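About Fesdale Transfers

Fesdale Transfers is a private driver and day tour company based in Podberg. We started with 2 minivans and a desk in the back of a travel agency. Our first regular work was taking hotel guests to and from the station at Semia, and we still run that route every morning from May until the end of the season.

Cengiz Kahraman handles bookings and schedules. Nevzat Ağca looks after the vehicles and trains new drivers, who ride along on every regular route before they take passengers on their own.

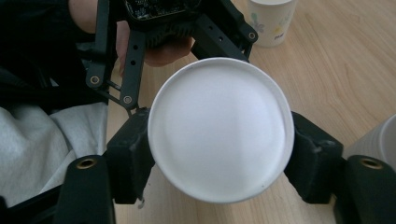 Most of our guests book one of three services: a station or harbor transfer, a half-day tour of Podberg and the old market, or a full day out to Ersoy and back. The Ersoy trip is the longest. It leaves at 8:30, stops twice on the coast road, and allows three hours in town. Lunch is not included – guests have different tastes and the harbor has plenty of places to eat.

Prices are per vehicle. Tolls and parking are part of the quote, and child seats are free if you ask for them when you book. Last season we drove 2796 transfers and 702 full-day tours. We can also arrange transport for groups of more than 100, using coaches from a partner company in Semia.
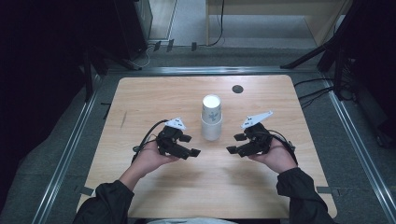 Nevzat Ağca puts it this way: the coast road is slow in summer, and he would sooner tell people that at booking than have them looking at their watches on the way back to the ship. Drivers on cruise days plan to be at the dock an hour before boarding closes.

Our office is open from 7:00 to 19:00 during the season and until 16:00 in winter. For pickups outside those hours, call the number on your booking confirmation – it goes to the driver on duty.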